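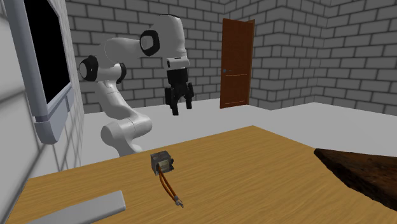
Motion Planning and Control – Approach poses for parts with attached leads

dovasano_lab
Our group is evaluating a grasp planner in simulation before transfer to hardware. The target is the small metal component with two thin wires trailing from its underside. The planner treats the wires as free space. Of 27 trials in August, 7 ended with a finger path crossing the leads. We request advice on whether the wires should be entered as collision geometry.

mikari_controls
They should. Our practice is to fit a chain of short capsules along each wire and to pad the chain by 4 mm. The housing remains a plain box. Planning time increases, but the result is predictable.

geraghty
I must disagree with the previous reply. Capsules describe the wires only at the moment of the scan. Once the part is lifted, the leads move and the model is out of date. A cost term that favors approaches from the side opposite the leads is simpler and has served us well.

mikari_controls
The objection is fair for the lift phase. The question concerned the approach, during which the wires are at rest. We remove the capsules from the planning scene when the fingers close.

tronaseck_user
Please also confirm the sampling budget. With 3000 samples per query, our planner returned side approaches that passed too close to other objects on the table. The cost term alone did not prevent this.

dovasano_lab
The budget is 3000 here as well. The bar and the large brown object are already in the collision scene as convex hulls.

geraghty
A convex hull will fill in the wavy rim of the brown object and may rule out valid wrist positions. I would replace that hull before changing anything else.

dovasano_lab
Noted. We will decompose that mesh first, then run the capsule model and the cost term separately on the same 27 start states. The planner configuration will be attached to this thread with the results.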